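Shared storage room reopens at Groselano after August sort-out

The shared storage room at the Groselano workspace is open again after a sort-out that took up part of August. Members can now borrow supplies from the white shelving and use the small table for reading and note-taking.

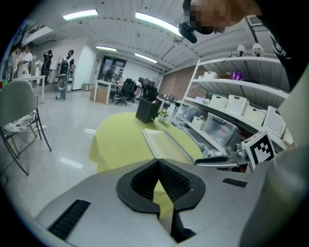 Containers on the white shelving, next to the table with its open notebook.

Loose supplies have gone into boxes and baskets. Esi Bawa, who runs the building for Hustow, said small tools had been the main problem. "People kept buying things we already had," she said. The new inventory lists 368 items.

Clear plastic boxes are kept on the lower shelves. Members may take up to 3 items at a time and should write each loan in the log.

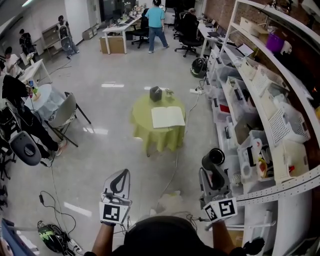
Can members leave their own boxes on the shelves?
Personal boxes go in the lockers by the entrance, which can be rented through the front desk.

The room closes at 8 p.m.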